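Home Rooms Offers News Contact

2 min read

Lukumay Guest Houses Opens Its Lakeside Inn at Vitlow

VITLOW, June 2020. Lukumay Guest Houses is very happy to share that its newest property, the Jevik Inn, is now taking reservations for stays of any length, from a single night on the way through to a good long month by the water. The inn has 43 rooms over 3 floors, and most of them look out across Vitlow Lake, with the remainder facing the old orchard on the hill side.

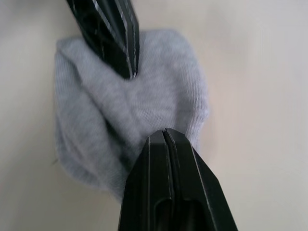

Guests who have stayed with us before will find plenty they recognize, including the late breakfast, the free parking and the pot of coffee that stays on in the lobby until midnight. There is also a small sauna this time (we have been asked for one for years!), a reading room with a fireplace, and 4 family suites with their own kitchens. Well-behaved dogs are welcome on the ground floor at no extra charge.

Reservations can be made by phone or through the Cikix booking service, which shows live availability for all of our houses. Anyone who books a stay before the end of November may change the dates once without a fee, and we will gladly hold a room overnight while you talk it over with the family.
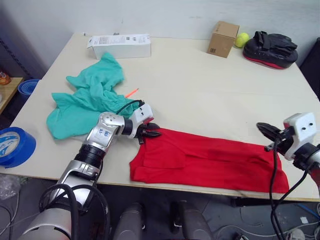
One early guest wrote to the front desk that the walk from the inn to the ferry landing was easy even with two suitcases, and that she hoped the late breakfast would never be moved any earlier. We have no plans to move it.

The Jevik Inn is at 1498 Shore Road, Vitlow. The front desk is open day and night, and groups and wedding parties are warmly invited to call ahead for rates.

We use cookies to remember your dates and room preferences. By continuing to browse you accept our cookie policy. Accept Settings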